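Questions I get about the table drinks

Hi, I'm Blair Baird. I run the little drinks table at Brendance, and the same questions land in my inbox every week, so I finally typed up my answers. Last tidied up on 18th May.

What do you use to stir?
Plain white plastic sticks with a rounded end. I tried wooden ones for a while and I could taste them (maybe it's just me!), and metal spoons kept wandering off into other people's bags. I rinse the plastic ones and use them again until they get scratched.

Why is my cocoa lumpy?
Nine times out of ten you added all the liquid at once. Put the powder in the cup first, add 2 spoonfuls of warm milk and work it into a paste - a proper thick one, like cake frosting. Then top up a bit at a time and keep the stick moving. If you still see dry bits on the bottom, scrape around the edge where the wall meets the base. That's where they hide.

How big are your cups?
Small. I like a small cup because you finish it while it's still nice, and you can always have another. If yours are bigger, just scale up the powder and give it a longer stir.

Do I need to fill it to the top?
Please don't! Leave yourself room to stir. I've mopped up enough tables to feel strongly about this one.

Can I make a batch ahead?
You can make the paste ahead. I keep mine in a jar in the fridge and loosen it with milk when people arrive. For the August open day I mixed enough for 38 cups the night before and it was fine, though I had to stir each one again before handing it over. I wouldn't make up the full drink early, it settles and gets a skin.

How long do you stir for?
I count to 60 in my head. My sister says that's excessive and she's probably right, but her cocoa has lumps.

What about spills on a wood table?
Wipe right away with a damp cloth, then a dry one. Light wood shows brown rings badly. For an old ring I use a tiny bit of baking soda on a wet cloth and go gently with the grain - test it somewhere hidden first, because some finishes don't like it.

Do you sell the paste?
Not at the moment. People keep asking if I'll do jars with the Orilora label on them, and maybe one day, but I'd need a bigger fridge.

Can I bring my own cup?
Yes, always. Write your name on the bottom. 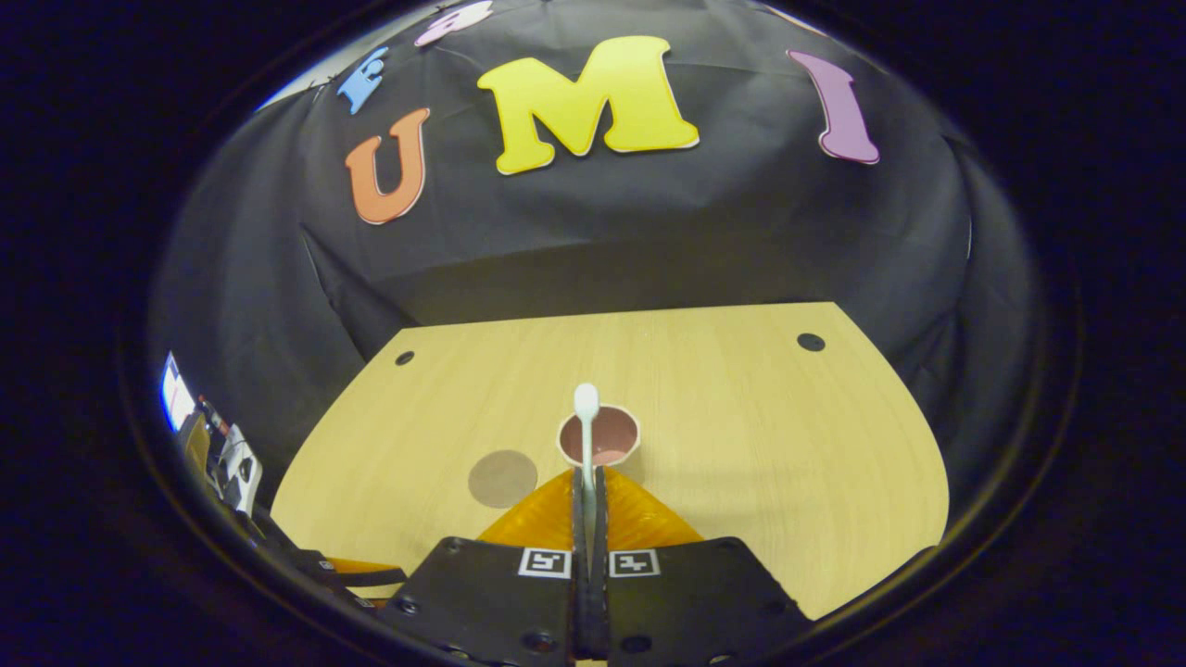 A small cup of something brown, with a white stick in front of it.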